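Gruvidis: single-seater stewarding decisions, README

Maintained by Raili Rautiainen, with parsing code by Sheldon Nguyen. Corrections from Setsuko Shibata and Rosângela Quintana.

What this is

A table of 238 stewarding decisions from junior single-seater racing, one row per decision, typed up from the notices pinned outside the stewards' office and the PDFs that sometimes follow. It covers penalties, reprimands, and "no further action" rulings. It doesn't cover protests that were withdrawn before a hearing, and I doubt anyone could put together a decent list of those.

People have been using an earlier copy to argue that the stewards favor certain teams. I don't think the table can carry that argument, and a good part of this file is me explaining why. Read the section on known problems before you make a chart. 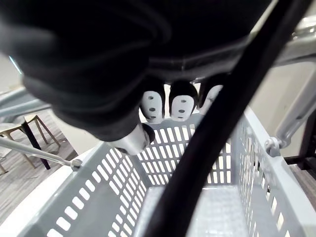

Files

decisions.csv – the main table
appeals.csv – 17 rows, one for each decision that was appealed
circuits.csv – short codes for the circuits, with the spelling we settled on
notes.txt – Toivo Rautiainen's handwritten remarks, typed in as they were, including the rude ones

Columns in decisions.csv

decision_id: our own number. The official document numbers restart every weekend and are no use as a key.
session: practice, qualifying, race. Sprint races are marked as race, with a flag in the next column.
sprint: yes or no.
car: car number as printed. Numbers move between drivers from season to season, so don't join on this alone.
charge: free text, copied from the notice.
charge_group: our label. See below for why you shouldn't trust it much.
outcome: time penalty, grid drop, disqualification, reprimand, fine, none.
minutes_to_decision: time from the end of the session to the time printed on the notice. Blank if either one was missing.
source: notice, pdf, or memory. Yes, memory. There are 2 of these and I would drop them.

How it was put together

Toivo copied the notices by hand at the circuits he went to. For the rest we relied on PDFs, which Sheldon ran through a parser called Nosent. It reads tables well and reads stewards' prose badly. It liked to turn "no penalty" into "penalty," so I went back through every row with an outcome of none or fine and checked it against the original. I didn't recheck the grid drops with the same care. If you find a wrong one, I won't be shocked.

Known problems

The charge groups are mine, and they're a matter of taste. "Causing a collision" and "forcing another driver off" overlap so much that Setsuko and I disagreed on almost 17 of them. Her labels aren't in the file. Maybe they should be.

Coverage leans toward circuits within driving distance of Toivo's house. Any claim that one track's stewards are harsher than another's should be held up against that first.

Technical breaches look rare here. I suspect they aren't. A car that fails a tire pressure or ride height check gets a short notice that is easy to miss, and the PDF often turns up under the wrong weekend.
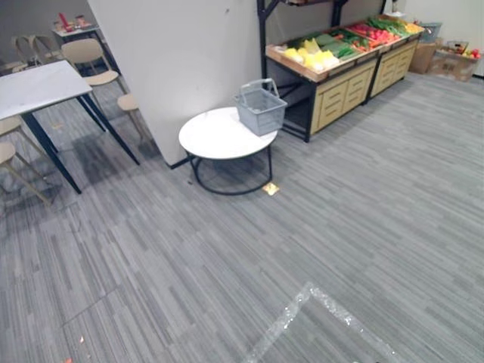

The minutes column is the one people get most excited about, and it's the one I believe least. The time printed on a notice is when somebody typed it. A driver may have been told in person long before that, or may have already left the track. One row shows a gap of 300 minutes for a plain unsafe release. I find it hard to believe that anybody talked about an unsafe release for that long, but the paper says what it says, so I left it in.

There is also nothing here on what the stewards looked at and then let go without a notice. Every rate you work out from this table is a rate among incidents somebody chose to write down. Rosângela thinks race control messages could fill part of that gap. I've seen those messages and I'm less hopeful, but she's welcome to try.

What I would use it for

Looking up a ruling. Checking whether a commentator's "they always get five seconds for that" holds up. Counting outcomes inside one charge group, if you've read the charge text yourself.

I would not use it to rank stewards, rank drivers, or predict the next ruling. Somebody built a prediction model called Vukano on the earlier copy and posted very good scores. It had been given the outcome text inside the charge field. That field has since been cleaned, and I'd like to see the scores again.

Changes since the last copy

Outcome text removed from charge.
Sprint flag added.
Two circuit spellings fixed in circuits.csv.
Duplicate reprimands merged where the car and session matched.

Corrections

Send the decision_id and a copy of the notice. A forum post isn't a source, and neither is a team's press release. I go through the mail on Tuesday evenings.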